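Grasp check passes on the wrist camera but the planner still marks the block as "not held"
Posted December 5, 2018 by josley_bench
Filed under: Manipulation > Perception and State Estimation

We have a two-arm cell that sorts wooden blocks into bins by color. Planning runs in Drastov, one planning instance per arm, with a shared world model. The model is updated from two sources: a fixed camera that sees the whole table, and a wrist camera with a small classifier that reports held or empty.

The trouble is disagreement between the two. After the gripper closes, the wrist classifier says "held" within one cycle. The fixed camera then drops the block because the fingers hide it, and 700 ms later the tracker deletes the object. The planner sees a gripper holding an object that does not exist, resets the state to "not held", and queues the same pick again. It does this with both the yellow and the tan blocks. Raising the tracker timeout to 2 seconds only delays it.

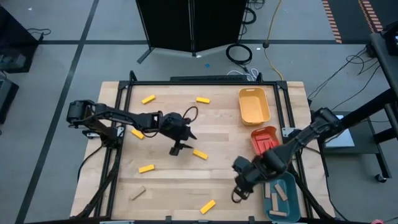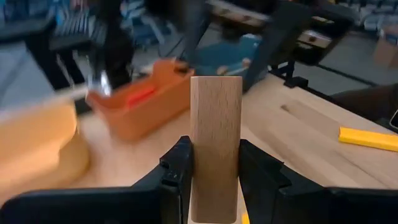 Fixed view first, wrist view second. Blocks and both arms are visible in the first; the second shows a block in the gripper, with the other arm behind.

Log at the reset:

tracker: id 30 lost, age 700 ms, removing
wrist: held, conf ok
world: attached object id 30 not found, detaching

Is there a supported way to make the wrist result win, or do I have to patch the world model?

somholm_ctl

You are deleting the object in the wrong layer. The tracker should be allowed to lose a track. It should not be allowed to remove a world object.

Split the two. On gripper close with wrist = held, reparent the object from the table frame to the gripper frame and mark it as attached. While attached, its pose comes from forward kinematics plus the grasp offset, and tracker updates for that id are ignored, including removals. On release, reparent to the table or bin frame and let the tracker pick it up again as a new detection. Match on color and distance to the release pose or you will get duplicates.

Two things to watch. First, the grasp offset has to be stored at close time. If you take it from the last fixed-camera pose you inherit whatever extrinsic error you have. Second, your wrist classifier needs a real "empty" path. If the block slips in transit, the wrist result is now the only thing that can detach it. I require several consecutive empty results before detaching -- one is too few, because motion blur in the background during a move can flip a single result.

No patch needed. The attach hook runs before the tracker merge, so put it there.

dd_legacy

Set the tracker timeout to 200 seconds. Works for me.

mv_planning

The answer from somholm_ctl is right. The long timeout will leave ghost blocks on the table after every pick, and the other arm will plan around them.

One addition for two arms: put a lock on the object id when it is attached. With two planning instances, the second arm can otherwise claim a block that the first has just closed on. We ran into this with the Mitsotakis-Vlachou allocator -- it reads the world model once at the start of a cycle and does not look again. Check the lock right before the approach move as well as at allocation.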